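Robot Club Does the Laundry

Hi from the back room at Flustport! I've been promising an update since November, so settle in, because there's a lot to catch up on (and I have been told to keep it short, which I will now fail to do).

For anyone new to the newsletter, we're the student robotics club, 14 members this year, and our big project is a two-armed robot we call Lestine. Last year's group taught an older arm to stack cups for the Villberg Open. This year the students voted for clothes. I tried to talk them into something with hard edges and lost badly.

Clothes are hard! A cup stays the same shape when you bump it. A pair of sweatpants has a new shape every single time you put it down, and so the students have spent most of the winter arguing about where to grab. One half of the club likes to start at the waistband. The other half says go for the far end first and get the long fold done. They've been trying both, driving the arms by hand and saving each run so the software has something to learn from. We're up to 174 saved runs as of last week, and I'd guess a third of them are any good — the rest are me, practicing.

We've also moved off the table. The students wanted a soft surface, the kind of place where laundry really ends up at home, so now we work on a gray cushion. I like it a lot better. The fabric is plain, the colors stand out against it, and a gripper that comes down a little too low gets some give.

Red has become the unofficial club color, by the way. It shows up so well on our screens that everyone keeps reaching for it. One gripper holds the bunched-up end while the other one waits its turn, open, off to the left, and I find myself holding my breath every time.
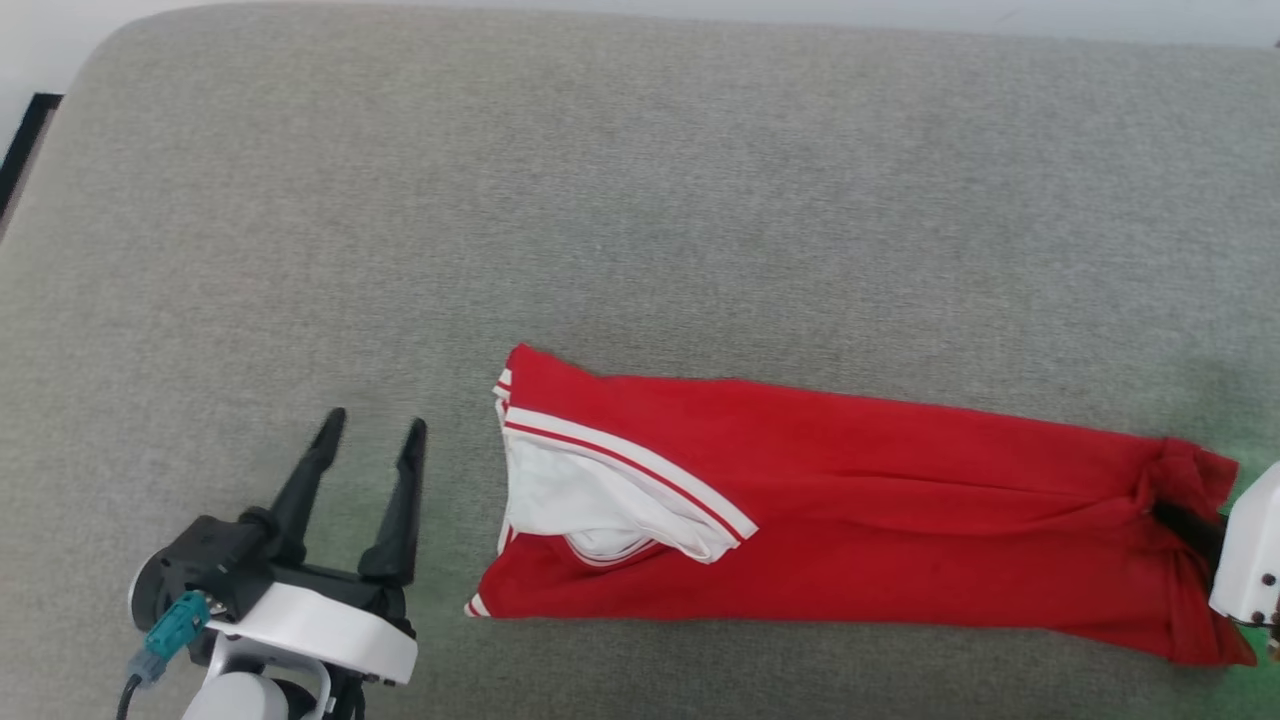 What's coming up

The Quintela Challenge is our next big date, and we're entering the household task round. Each team gets 2 tries at folding a garment they haven't practiced on, so we badly need variety! If you have clean kids' clothes you don't want back, drop them in the bin by the front desk. Long sleeves and anything stretchy would be wonderful. No zippers yet, please — we've had words with a zipper.

We also have room for new members. You don't need to know how to code. Two of our best drivers had never touched a robot before they joined, and they're a good deal steadier than I am. Open practice runs after school in the back room, and parents are welcome to stay and have a go at the controls. Sign-up sheets are at the desk, and I need them back by the 24th so I can order badges.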